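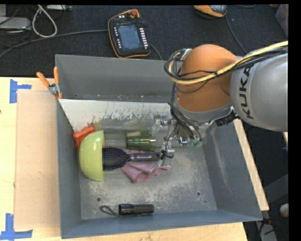 Ladder and Step Stool Inspection, Stores and Packing
Site: Girkero, rear building
Month: September
Checked by: Floarea Ursu
Start time: 6:40 a.m.

Mark each line OK, Fix, or Remove. Write the tag number in the comment if the line applies to one ladder only. Ladders marked Remove go to the locked cage the same day, with a red tag on the third rung.

1. Tag present and readable on every ladder
Fix. Tag 329 has faded to the point where the last digit could be a 9 or an 8. I checked it against the register by length and maker. New tag ordered.

2. Side rails straight, no cracks or dents
OK, except tag 426. The left rail has a dent below the second rung, deep enough to catch a fingernail. See line 12.

3. Rungs and steps tight, no movement by hand
OK.

4. Rungs and steps clean, no oil or tape residue
Fix. Packing tape stuck to the top step of both stools by the label bench. Scraped one off. The other needs solvent.

5. Rubber feet in place and not worn through
Fix. 4 feet replaced this time, all on the short stepladders. The spares are in the drawer marked Workix, and that drawer is now empty. Please reorder before the next round.

6. Spreader bars lock fully open
OK. The one on the paint room ladder is stiff but it locks. Light oil applied to the hinge, wiped dry after.

7. Rivets and bolts complete
OK. One bolt on the rolling stair was finger tight. Tightened and marked with paint pen.

8. Extension ladder rope, pulley and rung locks
OK. Rope has some fuzz at the knot end, same as last time. It does not need replacing yet, but do not let it go past winter.

9. Rolling stair brakes hold with a person on the bottom step
Fix. The rear right caster on the Brumudska stair still rolls with the brake down. The stair can be used for light picking only if a second person is at the base, and I would prefer it is not used at all. Caster kit requested from Enriquez. They quoted two weeks.

10. Load rating label readable
OK on all ladders. The stool in the break room has no rating label. It looks like a kitchen stool somebody brought from home. Moved it out of the work area. If it is yours, take it home.

11. Storage: hung horizontally on at least two brackets, nothing hung from the ladder
Fix. Two extension cords and a jacket were hanging from the long ladder in the hallway. This was written up last time too. The bracket nearest the fire door is loose in the wall and needs a longer screw and a proper anchor.

12. Ladders taken out of service
Remove. Tag 426, dented rail. Do not try to straighten it. A rail that has been bent back is weaker than it looks. Cut it up before it goes in the scrap so it is not picked up and used by someone else.

13. Fiberglass ladders only for electrical work
OK. Both are in the electrical closet and both are clean. There was an aluminum stepladder in there as well, which has gone back to the packing area.

14. Users have signed the ladder sheet
Fix. Missing signatures for the 4 people who started over the summer. They can read the sheet and sign it at shift change. It takes ten minutes.

General comments
The register still lists the old attic ladder, which was taken out when the hatch was closed up. I crossed it off and initialed the page. Please update the typed copy.

Lighting in the hallway is poor before 7 a.m. I used a flashlight for lines 2 and 7. One tube is out above the ladder brackets.

Open items from this sheet: lines 1, 4, 5, 9, 11 and 14, plus disposal of tag 426.

Finished: 8:15 a.m.
Signed: F. Ursu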